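### 3.2 Weighing and portioning of dry beans

Dry legumes were portioned by mass in all trials. Volume measures were considered during the planning stage and set aside after a short comparison at the Levberg kitchen, where the same scoop, filled and leveled by the same person, gave portions that differed enough to affect the later soaking results. Small beans settle when the scoop is tapped and bridge when it is not, and the amount of tapping is hard to specify in a written procedure. Mass is not affected by settling, and the reading can be taken at any point during the pour.

The weighing station consisted of a domestic digital kitchen scale placed directly on a wooden table. A laboratory balance was available at the Thoroddsen site but was not used, as the purpose of the study was to describe portioning under ordinary household conditions. The receiving vessel was a round plastic bowl set on the weighing platform (Figure 4). The bowl was kept on the scale for the full length of a pour and was removed only after the final reading had been recorded. 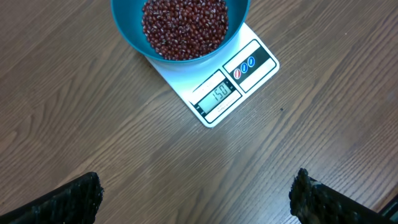
**Figure 4.** Receiving bowl with small red beans on the digital kitchen scale.

The procedure was as follows. The scale was switched on with nothing on the platform and left until the reading had settled at zero. The empty bowl was then placed on the platform and the tare function applied. Beans were added from a small hand-held container in a series of short pours. The person pouring was instructed to stop when the displayed value first reached or passed the target, and not to remove beans in order to correct an overshoot. Overshoot was recorded as part of the result. The target mass was 346 g for each portion, which corresponds to one batch of the sweetened paste described in Section 2.4.

Two features of the vessel affected the work more than expected. The first was its width relative to the platform. A bowl that is much wider than the platform can hide the display from a person standing close to the table, and in the first session the person pouring leaned back repeatedly to read the value. Turning the scale so that its control end projected clear of the bowl reduced this problem, and a mark was later made on the table to keep the orientation constant. The second was the height of the heap. With the target mass in the bowl, the mound came close to the level of the rim, and beans poured from too great a height struck the top of the mound and rolled outward. Beans that left the bowl and came to rest on the platform still contributed to the reading, while those that reached the table did not. Both cases were logged as spills, but only the second produced a difference between the displayed mass and the mass dispensed.

Pour height was therefore restricted. The lip of the container was held just above the rim of the bowl and tipped gradually, so that the beans slid over the edge in a narrow stream. 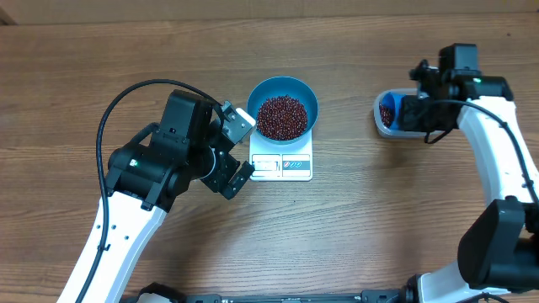
Container size also had an effect on the number of pours. A small container must be refilled several times to reach the target, which lengthens the task but makes the last pour easier to control. A larger one reaches the target in fewer movements and tends to release its contents in surges once it is tipped past a certain angle. For the main series the small container was retained. It was filled to the same level each time except for the last pour, for which the fill was left to the judgment of the person pouring.

A total of 21 portions were prepared under the restricted pour height. Of these, 16 were completed without any spill. In the remaining portions the spilled beans were collected, counted and weighed separately at the end of the pour. They were not returned to the bowl. Overshoot occurred mainly in the final pour and was associated with a delay between the arrival of the beans and the update of the display. The scale does not follow a continuous stream closely — the value shown lags behind the contents of the bowl and then moves in a step. Pausing between short pours gave the reading time to settle, and this instruction was added to the written procedure after the seventh portion. Portions prepared before and after the change are reported separately in Table 3.

The beans were a single lot supplied by Borketti in July and stored in closed tubs until use. They were sorted by hand before weighing, and split or shriveled beans, stems and small stones were discarded. Sorting was done in a shallow tray at a separate table to keep dust and fragments away from the platform. Fine debris under the platform of a domestic scale can interfere with its movement, and for this reason the scale was lifted and wiped underneath at the start of each session.

The table surface deserves a brief comment. Dark red beans are difficult to see against brown wood, particularly where the grain is dark, and reflected light across the surface makes the search harder from some angles. A pale mat was tested under the scale in the Jada pilot and made stray beans easier to find. It was not adopted in the main series, because the scale gave unstable readings on the soft material. The table was instead checked by running a flat hand across the wood from the back edge to the front after each portion. Beans found in this way were added to the spill count for that portion.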